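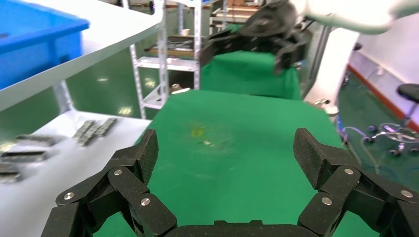 Flurnel (robotic gripper)

Flurnel is an electrically driven gripper for light robot arms, sold by the automation supplier Fastora. It is offered as a single unit or as a kit for workcells with 2 arms. The product was designed by Seung-woo Min and first sold under the project name Gastau, a name that still appears in the configuration software and in older wiring diagrams.

Design

The gripper has two opposed fingers mounted on a black palm piece. Each finger is a chain of rounded rectangular segments in a dark, matte finish, joined by silver pins. The segments turn about the pins, so a finger can be opened wide for approach or curled inward around a part. The palm contains the drive electronics and a connector for power and data. Fingers are replaced as complete assemblies; single segments are not sold as spare parts.

Opening width is set in software, in steps from 0 to 126. The value is a position index and has no fixed relation to millimeters, a point on which early versions of the manual were unclear. Closing force is set separately.

Two-arm kit

The kit contains 2 grippers, flange adapters, cables and a license for the coordination software. The arms themselves are not included. In a typical layout, the grippers work over cloth-covered surfaces, with parts kept on a side table or shelf within reach. Covers are specified for parts handling because they reduce sliding when a finger touches a workpiece off center. Green is a common choice, as gray metal parts stand out well against it.

The coordination software assigns each arm a work zone and a shared zone. Only one gripper may enter the shared zone at a time unless handover mode is active. In handover mode the receiving gripper must report a stable grip before the other one opens.

Service

Fastora offers installation and yearly inspection through its service partner Suksawat. Inspection covers pin wear, cable condition and recalibration of the open position – the last of these is also required after any finger replacement. Training is sold separately and is held each September.

Limitations

The segmented fingers are not sealed and are unsuited to wet processes. Long, narrow parts can rotate in the grip when picked up away from their center of mass, and the manual recommends using both arms for such parts. The gripper has no built-in camera mount – a bracket is listed as an accessory.

See also

Robot end effector
Dual-arm manipulation
Workcell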